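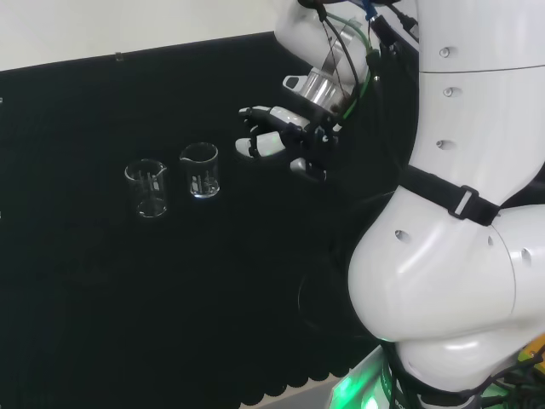 In defence of the measuring glass

Lucinda Rosenthal

There is a particular kind of person who will tell you, over your own hob, that real cooks don't measure. They say it with a hand already in the flour. I have been related to several of these people and have eaten their scones, and I would like, after years of polite chewing, to put the other side.

I own beakers. Proper ones, clear glass, with a spout at the rim and white graduations up the wall. They live on the shelf where other households keep the gravy boat, and they have been picked up and remarked upon by every guest I have ever had. Teodor Szulc, who has been coming to supper since we shared a landing in Grorkotthorpe, still asks whether the salad dressing is peer reviewed.

I bought the first of them at a school clearance one April, when the science block was being turned into something with beanbags. There was a trestle of glassware outside the door and a woman selling it by the box. I wanted one. I came home with a crate, and for a week the kitchen looked like the sort of place that gets a visit from the council. Most of it went to friends. The two I kept are the small ones, because a small beaker does the jobs a kitchen keeps asking for, such as lemon juice, or the milk you are supposed to add gradually.

Consider what the rest of the kitchen offers instead. The plastic jug, whose numbers wash off from the bottom up, so that after a year or two you can measure only large quantities. The American cup, a fine thing if you live in America. The tablespoon, of which every British drawer holds 3 sizes, all claiming to be the same. And the coffee mug, which recipes on the backs of packets mention with a straight face, as if mugs had been standardised by treaty. My mugs range from something an espresso would rattle in to a novelty item from Norken that could bath a kitten.

A beaker makes no such jokes at your expense. It stands up straight and you can see through it. You can watch the liquid come up to the line from the side, at eye level, crouched like someone lining up a putt, and when you pour, what's inside leaves by the spout and goes where you sent it. I can't say as much for the handsome earthenware jug my aunt gave me, which pours half its contents forward and the rest down its own chin.

I should be fair and say that a chemist will laugh at me. Teresa Michalski, who taught the subject until she could no longer stand the smell of teenagers and Bunsen gas together, has explained to me more than once that the marks on a beaker are only there as a guide. If you want to know how much you've got, she says, you use a cylinder or a pipette, and a beaker is for holding the stuff while you think. She is quite right, and it has made no difference to my pancakes. The guide on a beaker is still a good deal better than the guide on a mug, which is a picture of a lighthouse.

The objection I take more seriously is the one about feeling. Cooking, I am told, is done by hand and eye and memory, and all this squinting at lines takes the soul out of it. Eugeniusz Wieczorek put this to me at some length last winter while making his grandmother's dumplings, a dish he has made since boyhood and never measured in his life. They were wonderful. I asked him for the recipe and he said flour until it's right, water until it's right. I asked how I would know. He said I would know. I made them and I did not know, and neither did the dog.

That seems to me the whole trouble with cooking by feel. It works beautifully for the person who has the feeling. His grandmother had made those dumplings thousands of times and her hands had turned into instruments, with graduations of their own that only she could read. When she died the recipe went to one grandson who happened to be standing nearby, and when he goes it will be flour until it's right, written on a card. A number can be posted to somebody. I went back with my beakers and made him do it again while I intercepted the water, and I now have a sheet of paper with figures on it and dumplings that hold together. He looks on the sheet as a kind of theft.

It also makes for calmer washing-up, though I accept that this is a minority pleasure. Glass comes clean and you can see that it has. Stood on something dark, a pair of plain beakers catches the light along the rims and looks better than most of what is sold as ornament. Kacper Ziółkowski keeps his on a slate by the window with nothing in them at all, and he has been complimented on them by people who would be horrified to learn they once cost less than a bus fare.

They do break. I won't pretend otherwise. Mine have survived a stone floor by never meeting it, and I handle them with both hands when there is company. A glass vessel without a handle asks you to pay attention as you reach for it, to see where it is standing and how far off, and to close your fingers enough but no more. I've come to think this does me good. A plastic jug can be grabbed while shouting at someone in the next room, and I have poured a lot of bad batter that way.

So by all means throw in a handful. Splash, drizzle, glug, add a knob of this and a whisper of that. I'll be down at counter height with one eye shut, waiting for the milk to settle, and supper will be at seven.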